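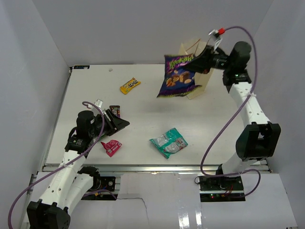

Grasp planner update for the two-arm bagging cell

May 12, 2025

Version 9 of the Plindonell grasp planner is now running on the two-arm cell at Vellari. The main change is in how the software handles soft packaging. Snack bags and candy packets crease, shine under the lights and change shape when lifted, and the old planner treated them all as rigid boxes.

The new planner picks a pinch point near an edge or corner of the package and plans the lift from there. With the large purple and blue snack bag, the right gripper has it by the upper right edge and the bag hangs below. The planner then has to work out where the rest of the bag is before it can move it toward the open paper bag at the back of the table. It now refits the outline of the held item after each lift and checks that outline against the paper bag's opening.

Perception was retrained on 4,000 labeled views of wrinkled packets. Shiny wrappers, like the teal-green one near the front, used to come back from the detector as several small objects. The new model merges those pieces before a grasp is chosen. Packets partly covered by an arm are still a weak spot, and the planner waits until the arm has moved before it commits to one.

Both arms now share one collision model, updated every 29 milliseconds. It includes the cables along the arms, which the previous version ignored.

Two items are still open. Grasp force is set by hand for each product, and the log viewer drops wrist camera frames on long runs. The Beltex team is working on the viewer, and a fix is planned for June. Cells still on version 8 can keep their existing config files when they upgrade.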